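Cernthorpe hand-held gripper: setup and care notes
Kept by Yichen Jin. Last revised 31 March 2023.

Welcome, and thank you for reading this before you pick the tool up! These notes go with the Cernthorpe recordings, but most of them are about the gripper itself — how we set it up in the morning, how we keep it clean, and what to do when it starts acting its age. If you only want the recordings, the folder layout is near the end and you're welcome to skip straight there.

What you need
One hand-held gripper with its camera fitted
The printed marker cards (spares are in the Erneck drawer)
A soft lint-free cloth and a small bottle of lens cleaner
The 2 mm hex key, which wanders off, so please put it back

Morning setup
Wipe the lens first, then the body, then the finger, and use a fresh corner of the cloth for each. Plug in the Stellano recorder and let it finish starting up before you touch the trigger. Open and close the gripper all the way a few times, slowly, and watch the preview while you do it. The finger should move smoothly and the marker should be picked up the whole way through. If tracking drops out near one end, the card has probably crept out of place, and a gentle push back into its seat is usually all it wants.

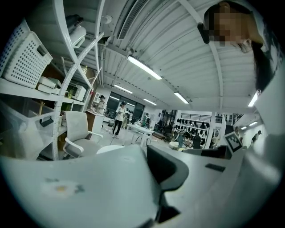 Cleaning is the part I get asked about most, and my answer is a bit dull: a little and often. The pale housing shows everything, and a faint smudge with an orange-yellow spot in it, like the one low on the left, is worth going over with a barely damp cloth before the next session. Go easy near the small dark patch to the right of the finger, and never spray anything straight onto the tool. The marker card should be wiped dry, with no cleaner at all, as the print scuffs sooner than you'd think.

Looking after the finger
We swap the finger every 800 recordings, or sooner if the tip feels rough under your thumb. Loosen the screw, slide the old one off, slide the new one on and snug it up without leaning on it. Then run the Purba calibration from the start. I tried skipping it in February and had to throw out a whole afternoon of work — so please learn from me there.

Folder layout
sessions/ has one folder per session, 63 so far
calibration/ has one file for every finger swap
notes/ has whatever we scribbled down on the day

Altogether there are roughly 2,000 recordings. Faces are pixelated in the copies we share, so please work from those copies. If you spot one we missed, write to me with the session folder and the time in the recording, and I'll fix it and put up a new copy.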